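Episode 389

The job at Cevard was to put the bottle in the box 498 times. Fiorella Lombardi had been told this at the interview and had taken it for a joke.

She wore the headset and the gloves. Wherever her hands went, the robot's hands went too, inside a simulated room with gray walls and no door. Every good run was saved for the model, which would one day learn from her how to put things in boxes. Bad runs went to Ermanno Guerra, who watched them over lunch.

"You sigh before you grab it," he said, leaning in.

"The model can't hear me sigh."

"Your shoulders drop. It's in the arm data. We trained one on Lino's runs last September and it hesitated before everything. Very thoughtful robot. Never finished a task."

She started 389. Orange top, right hand, close the fingers.
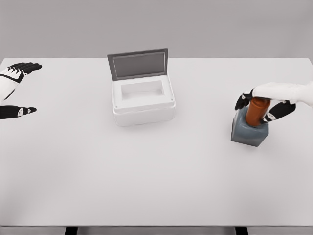 "What's the left hand doing?" Ermanno asked.

"Waiting."

"It did that in the last 18."

"It's good at it."

He wrote something down. Fiorella thought about her own left hand, which at home held the phone while the right one did the dishes, and wondered if anyone had ever wanted a record of that.

"Try to vary it," he said. "Be natural, but different each time."

She reset the room and began again. This time she sighed after.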